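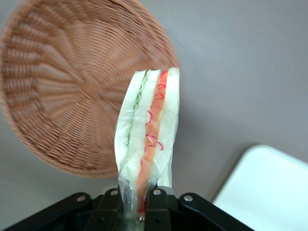
The break between shifts: a conversation with the food service manager at Cokbridge

The staff canteen at the Cokbridge district offices opened in 1959 and has served a midday meal on every working day since, apart from two closures for repairs to the roof. It feeds 600 people, most of them office staff, with a smaller number of drivers, grounds workers and cleaners who eat at other hours. The manager of the service, who came to the post from hospital catering, met with this newsletter on 28th July to discuss how the canteen is run and what employees may expect in the coming year.

The manager began with the subject that brings in the most written comments, the length of the lunch break. Under the present staff agreement, employees are entitled to a continuous period away from their desks. In practice many take less. "We see the same people come down, pick something up and go straight back upstairs," the manager said. "They have the right to sit. I would like them to use it." A review carried out in March found that employees who ate at their desks most often gave the line at the hot counter as the reason. The second most common answer was a meeting scheduled over the lunch hour.

As a result, the counter was rearranged in the spring. Cold food and drinks were moved to the side nearest the stairs, and a separate register was opened for them. Hot meals remain at the far end, where the kitchen doors are. The manager described the change as modest and said that the line now moves well until half past twelve, after which it does not. Departments have been asked to avoid calling meetings between noon and one o'clock. Compliance, in the manager's words, "varies by floor."

The interview then turned to the food itself. The canteen prepares its own soups, two hot dishes and a range of sandwiches each day. Bread is delivered before seven in the morning by Nogueira, a family bakery on the east side of town that has held the contract through several renewals. Sandwiches are made after the bread arrives and are labeled by hand. "People ask why we do not buy them in," the manager said. "We tried that for a season. The price was good and the bread was not. We had more complaints about bread in those months than about everything else together."

Soft white bread continues to outsell all other kinds, in spite of repeated efforts to promote whole grain. The manager does not regard this as a failure. Whole grain is offered at the same price and is clearly marked, and the kitchen takes the view that adults may choose for themselves. The same principle governs desserts and sweets.

That principle was tested two years ago, when a proposal was made to remove candy and chips from sale altogether. The proposal was discussed at length in the staff forum and drew more letters than any other item that year. Employees on late duty wrote that a snack was often the only thing they could buy after the kitchen had closed. Others objected to being told what to eat by their employer. A few wrote in support, and the manager was careful to say that their letters had been reasonable and well argued. 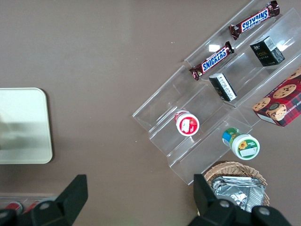 The outcome was a compromise that remains in force. Sweets and packaged snacks are still sold, but fruit is placed ahead of them on the way to the register and costs less than it did before. Sales of fruit rose at once and have held steady. Sales of candy fell slightly and then recovered. "I was asked to report on whether the policy had worked," the manager said. "I reported that people were buying more fruit and the same amount of chocolate. The forum was content with that, and so am I."

Prices are a more difficult matter. The canteen receives a fixed sum each year toward wages and equipment, while the cost of ingredients must be met from what is taken at the register. Butter, eggs and coffee have all become more expensive. The manager has held the price of the daily soup unchanged, on the grounds that some employees depend on it, and has instead raised the price of hot dishes and of specialty coffees. A further increase of 5 percent on hot dishes will take effect in the fall. Notice will be posted at both entrances and sent to all departments.

Payment arrangements will change at the same time. Employees now use a paper card, which is stamped at the register and settled at the end of the month. It will be replaced by Flovum, an account system already in use at the district library and the swimming pool. Cash will continue to be accepted. The manager was firm on this point, noting that visitors, contractors and older members of the public who come to the building on business also eat in the canteen and should not be required to open an account in order to buy a bowl of soup.

The question of waste was raised by several readers in advance of the interview. Unsold sandwiches are reduced in price after two o'clock, and whatever remains at closing is collected by Rasa, a local charity that runs an evening meal service near the bus station. Hot food cannot be passed on in the same way under the present rules — the kitchen has no equipment for rapid cooling — and is thrown out. A request for a blast chiller has been entered in next year's budget. The manager declined to predict whether it would be approved.

Asked about packaging, the manager acknowledged that the canteen uses more plastic than it should. Two kinds of paper wrapping have been tried. One let the bread dry out before noon, and the other made it impossible to see the filling, so that customers opened packages at the counter to check. A third material is under consideration. Reusable boxes are available to any employee for a small deposit, and those who bring their own container for a hot meal receive a discount.

The conversation closed with the dining room. The long tables by the windows date from the opening of the building and will be refinished over the winter holiday. The acoustic panels promised last year have been ordered. There are no plans to install screens or music, although both have been suggested. "It is one of the few rooms in this building where people from different departments sit down together," the manager said. "I would prefer that they be able to hear each other."

Comments on the canteen may be left in the box beside the tray return or sent to the food service office on the ground floor. The menu for the coming week is posted there each morning, together with a list of allergens for each dish.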